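Gelterville singer Iqra Janjua says she wrote most of her second album at the kitchen table after giving up on a rented studio.

The pop artist, whose single "Drernlow" spent two weeks on regional radio playlists last year, told the Baston music newsletter that she had booked 21 days of studio time and came away with 2 songs she wanted to keep.

"I kept listening to the clock," Janjua said. "I went home, put the keyboard down where we eat, and the next one came in an afternoon." 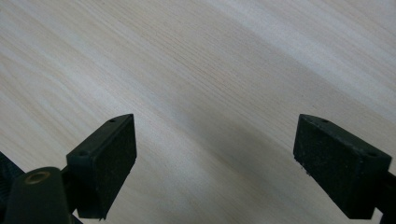

Janjua said the new songs are slower than her early work and leave out most of the layered backing vocals. She wanted the record to sound like one person in a room, and she asked her producer to keep the small noises in. The working title was "Grain," after the fine, close lines that run across pale wood at a slant, and she said she liked that they carried on through the darker patches without a break. The label preferred something easier to search for, and the album will now be called "Second Helping."

Chaudhry Records will release it in December, with a first pressing of 800 vinyl copies. The lead single, "Left the Porch Light," is out now.

Janjua has no tour dates planned for this year. She said she would like to play the album in order, start to finish, when small venues in Gelterville are able to open again.

"It was written for a small room, so I'll wait for one," she said.

The full interview appears in the November 2020 issue of the newsletter.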